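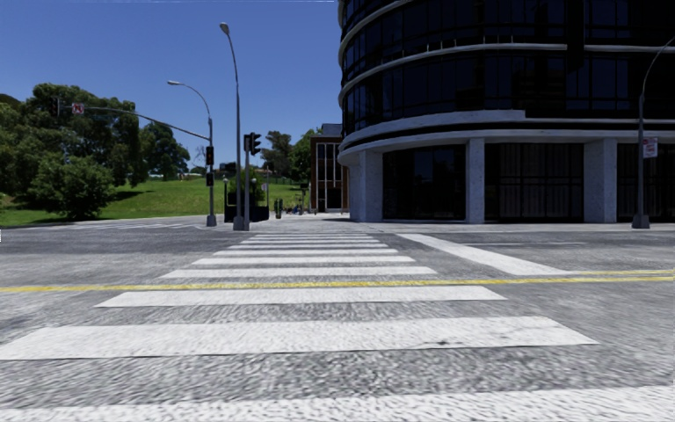 ## Extra, Uncredited

So the movie was called *The Birnolby Courier*, and I was in it for 2 seconds. I played a baker who sees a resistance man run past and says nothing. I'd practiced saying nothing in the bathroom mirror for a week!

They shot it in January in an old brick mill, with fake snow all over the yard (it got in my socks, my sandwich, everything). The director wanted me to look "like someone who has already decided." Decided what? I didn't dare ask. I just thought about my overdue library books and looked worried.

Then I waited more than a year, and one morning a letter came from Bilano Pictures with a ticket to the premiere at the Eberhard, downtown. I bought shoes. I took the early bus and got there 3 hours ahead of time, so I walked up and down outside, being a baker.

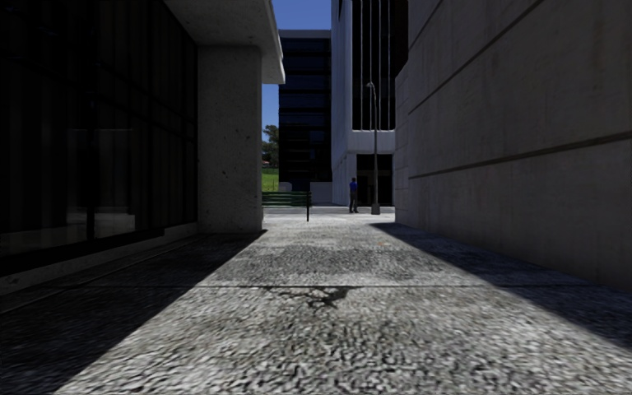

*Downtown, sun on the paving.*

The woman next to me in the theater had brought peppermints, and we shared them through the whole first half. I told her my scene was coming. I told her again during the train chase -- I think she was getting tired of me by then. Then the runner came tearing around the corner, and there was the bakery door, and there was my elbow.

Just the elbow. A floury, very decided elbow.

"Was that you?" she whispered.

"That was me," I said, and I was so proud I could hardly sit still.

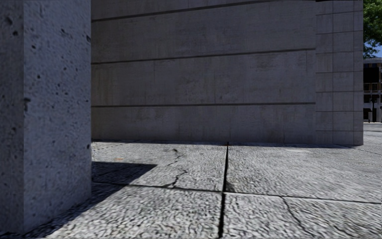 ## What I Told My Sister

I told her they'd cut my face to keep up the suspense. She asked if there'd be a sequel. I said they were talking about Kitavness, in the spring, and that I was keeping the apron clean.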